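Dish soap for hard water??

tidewrack22
moved to Gusham in September, everything dries cloudy. plates, glasses, all of it 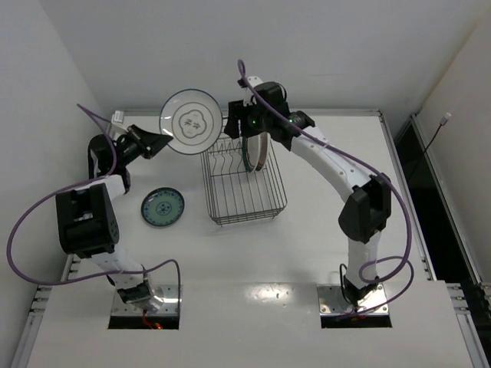

Which soap leaves less film in hard water?
Unscented liquid, small squirt, then a hot rinse.

pebblemoth
disagree, soap isnt the problem. Vinegar in the rinse – cheap, 2 spoons per sink

oldkettle_11
vinegar wrecked the seals on my Darnitz faucet. never again

pebblemoth
how much were you useing?? mine's fine after years

tidewrack22
ok trying the unscented first. vinegar on the glasses only

oldkettle_11
dry them with a towel too, helps a lot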